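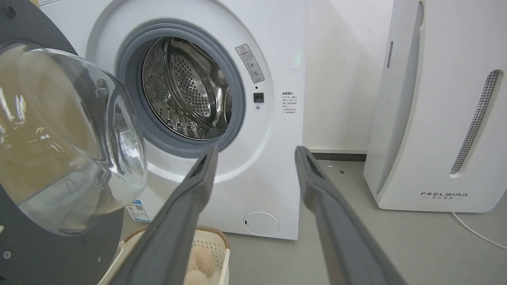
Dudás
Contributing editor, Trades and Services

Wet cleaning is a method of professional garment care that uses water, mild detergents and computer-controlled machines in place of dry cleaning solvents. Drum speed, water level and temperature are set for each type of fabric. Wool, silk and rayon are commonly treated this way – often followed by pressing on tensioning equipment, which restores the shape of the garment.

The Redstead trade directory lists 493 shops offering the service, 19 of them in Toklow.

See also: Dry cleaning; Spotting; Textile care labels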